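4. Preparación y registro de llaves

Esta sección se dirige al responsable de llaves del edificio y a las personas que este autorice por escrito. Las operaciones descritas requieren que el armario Pollasar esté fijado a la pared y nivelado conforme a la sección 3.

4.1 Material necesario

Llaves que vayan a custodiarse, con sus copias
Anillas metálicas
Etiquetas numeradas Vahidi
Libro de registro o, en su defecto, la hoja de alta del anexo B

El armario modelo 199 se suministra con la barra inferior desmontada. Deberá colocarse antes de colgar ningún juego.

4.2 Montaje de los juegos

1. Agrupe las llaves por planta y, dentro de cada planta, por dependencia.
2. Separe las copias. Se guardarán en sobre cerrado, fuera del armario.
3. Abra la anilla por el extremo libre e introduzca la llave hasta completar la vuelta.
4. Añada la etiqueta en último lugar, con el número hacia el exterior.
5. Compruebe que ambos extremos de la anilla han quedado cerrados.
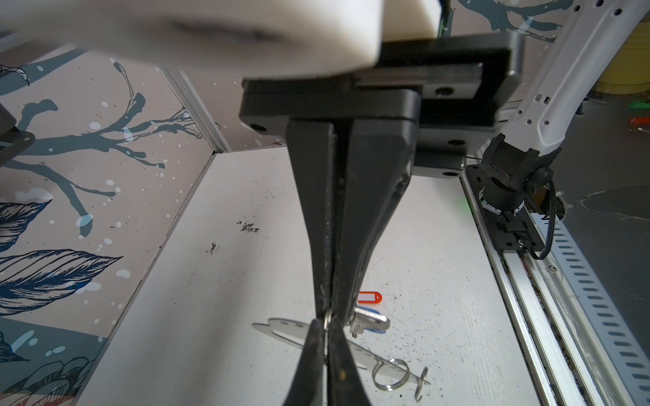 Figura 6. Anilla metálica fina.

Nota. Un juego no debe reunir llaves de plantas distintas, salvo las maestras, que se rigen por el apartado 4.5.

PRECAUCIÓN. No fuerce la anilla con destornilladores ni con el filo de otra llave. Una anilla deformada debe retirarse del servicio, aunque todavía cierre.

4.3 Alta en el registro

1. Anote el número de etiqueta, la dependencia y la cantidad de llaves del juego.
2. Indique el gancho asignado. La numeración comienza en la esquina superior izquierda y continúa por filas.
3. Firme la entrada. Las altas sin firma carecen de validez a efectos de inventario.
4. Cuelgue el juego en su gancho y cierre la puerta del armario.

El libro Clometti admite hasta 800 asientos. Cuando se agote, el nuevo volumen se abrirá con una copia íntegra de las altas vigentes; el anterior se archivará junto a la documentación del edificio.

4.4 Entregas y devoluciones

Toda entrega se anotará en el momento de producirse, con el nombre del receptor y la hora. Los juegos se devuelven en mano —nunca por buzón ni a través de terceros— y se cuelgan en el mismo gancho del que salieron. Las empresas externas devolverán los suyos al término de cada jornada. Durante el cierre de agosto solo se atenderán las entregas solicitadas con antelación.
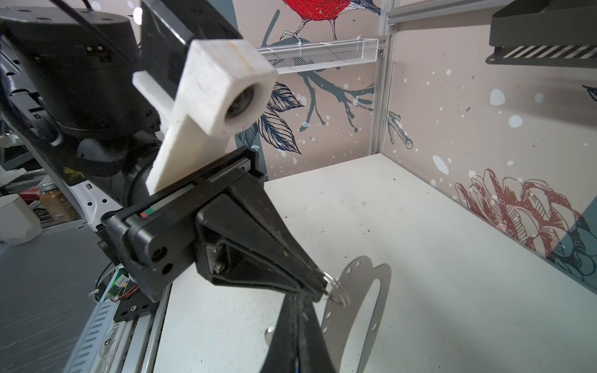 ¿Qué debe hacerse si se extravía un juego completo?
El receptor lo comunicará de inmediato al responsable de llaves, que anulará el número de etiqueta, hará constar la incidencia en el registro y decidirá si procede sustituir los bombines afectados. El número anulado no se reutiliza.

4.5 Llaves maestras

1. Asigne a las llaves maestras los ganchos de la fila inferior.
2. Limite la entrega a las personas incluidas en la lista del anexo C.
3. Recabe dos firmas en cada salida: la del receptor y la del responsable.

Nota. La lista del anexo C deberá revisarse siempre que cambie el personal autorizado.

Consultas sobre esta sección: Ghizlane Mansour, Documentación Técnica, Wivmont, extensión 311.
Texto revisado el 9 de abril de 2025.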